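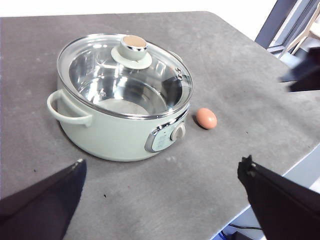
Eggs and rice in the small green pot

21 November 2023

I've had an electric cooking pot since February and it has taken over most of my weekday lunches. A few people have asked what I do with it, so I'm writing it down once and can send them the link.

Mostly it is boiled eggs. One for me on a normal day, two if I've been out on the bike. I put the egg in cold water, enough to cover it, lid on, dial up to full. When the water is properly boiling I turn the dial down and set the timer on my phone for 4 minutes, then straight into a bowl of cold water. That gives a set white and a yolk that still runs. Arif Pattinasarany, who I share an office with, says this is undercooked. He can have his own pot.

Rice took longer to get right. The first few goes stuck badly. I now rinse it until the water is nearly clear, use a mug of rice to a mug and a half of water, and leave it alone for ten minutes after switching off. It still catches a bit at the bottom if I forget to turn it down. Soaking sorts that out.

Other things that have worked: porridge, frozen peas, tinned soup, noodles, one small potato cut up. Things that haven't: milk on a high setting, and a stew I tried to leave going while I was on the phone to Teófilo. Stew wants a bigger pan.
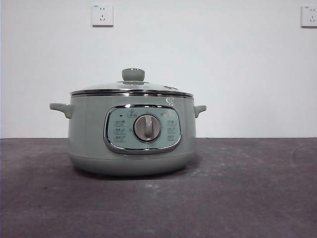
Cleaning is the part I was putting off when I bought it. I'd had a cheap one before with a plastic lid that went cloudy and never quite lost the smell of onions, and in the end I gave it away. I wash up the same day now, before anything dries on. The glass lid goes in the sink with a soft sponge, and I run an old toothbrush under the chrome rim, where starch from the rice collects. The outside only gets a damp cloth, unplugged, and I wring it out well before going round the dial. Then a dry tea towel over the chrome, which shows every fingerprint.

For limescale I use a spoonful of citric acid in 400 ml of water, bring it to the boil, leave it for half an hour and rinse twice. We have hard water, so I do this every couple of weeks. Vinegar does the job too but the kitchen smells of it until bedtime.

Next I want to try dumplings, if I can find a steaming tray that fits. Umesh has one from Tondard that might do and he's bringing it round at the weekend.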